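I've been meaning to write about paint for weeks now, and since the rain has kept me out of the yard all day I finally have the time (and a pot of coffee, and a dog asleep on both of my feet).

So! We are painting the hallway. If you've been reading here for a while you know we have been "painting the hallway" since last October, when I brought home the first little stack of cards from the hardware store in Cornitby and taped them up by the light switch. They've been there so long that one of them has faded and is now a color nobody sells.

The trouble is that I grew up in a house full of color and married into a family of beige. My mother's kitchen was yellow, the bathroom was a green I can only call pond, and the room I shared with my sister was pink from the baseboards to the ceiling, with pink on the ceiling too, because Dad had half a can left over and didn't believe in leftovers. I complained about that room for years. Then I moved out, rented a string of apartments with white walls, and missed it terribly.

My friend Glória Patrício has been my guide through all of this. She did her own front room last year in a deep raspberry that I would never have had the nerve to pick, and it looks wonderful, especially in the evening with the lamps on. Her rule is that you should paint a piece of cardboard as big as a door and carry it around the house with you for a week. I did that. I had it behind the couch, next to the stove, and leaning on the piano, where the cat got at one corner.

The other thing she told me is to think about what the color sits next to. Pink on its own is one thing, but put it up against stone, or a good strong blue, and it turns into something else.
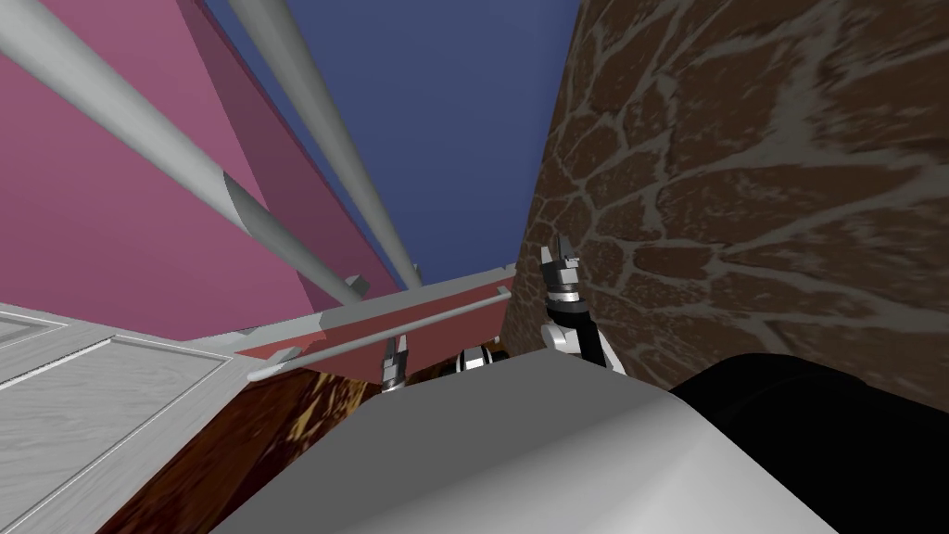
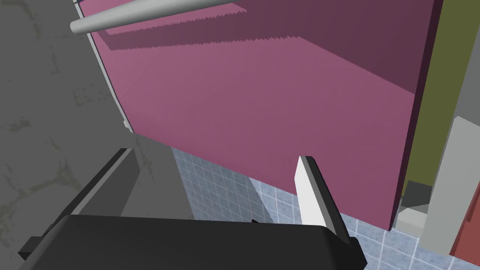
Pink, up against stone and blue.

Anyway, we looked at a lot of paint. There's one from Shenoy called Naltosent that I fell for completely in the store, a dusty pink with some brown in it, and then at home under our hallway bulb it looked like canned salmon. I changed the bulb. Then it looked like canned salmon in a nicer restaurant. My husband, who had been very patient up to that point, asked if we could maybe consider a cream.

We did consider a cream! We considered it for most of a weekend, and I even bought a sample pot, and I'm sure it's a lovely cream for somebody. I put two coats on the stretch of wall by the coat hooks and walked past it all Sunday feeling like I was waiting to see the dentist.

Where we've ended up is a warm, fairly light pink on the walls, white on the trim, and the inside of the front door in a dark blue that he got to choose all by himself. I figured the whole job at 80 dollars and it's already past that, mostly on account of the good roller covers (buy them, the cheap ones shed fuzz all over everything and you'll be picking it off with tweezers like I was). The long wall has its first coat. The short wall has primer and a very clear paw print at ankle height, which I'm thinking of leaving.

Next up is the stairwell, and that one worries me a bit, as the ceiling is 20 feet off the bottom step at the worst part and I don't care for ladders. Glória says she has an extension pole I can borrow. If any of you have painted a stairwell without losing your mind, please leave me a comment and tell me how you handled the corner at the very top, and whether you started there or saved it for the end.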